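Notebook, 6 August 2024
Glare on the dark tabletop, round two

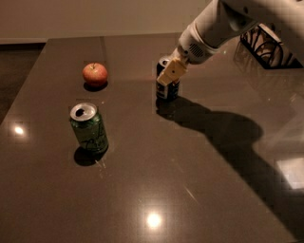 So the polish is still too much for me! Every apple and can we put down gets a smeary twin underneath, and the ceiling lights land right on top of it. Marwa likes the look (she would, she picked the finish) but I spent the morning wiping at a "smudge" that was only reflection.

Tried the Dringate cloth and three passes with plain water. Pretty, no duller. Mostafa thinks the matte wax from Workley might knock it back, roughly 235 ml left in the tin, so enough for one go on the back corner first.

Soda cans are fine to use as props, but please rinse the opened ones. They leave rings, and on this top I see every one of them.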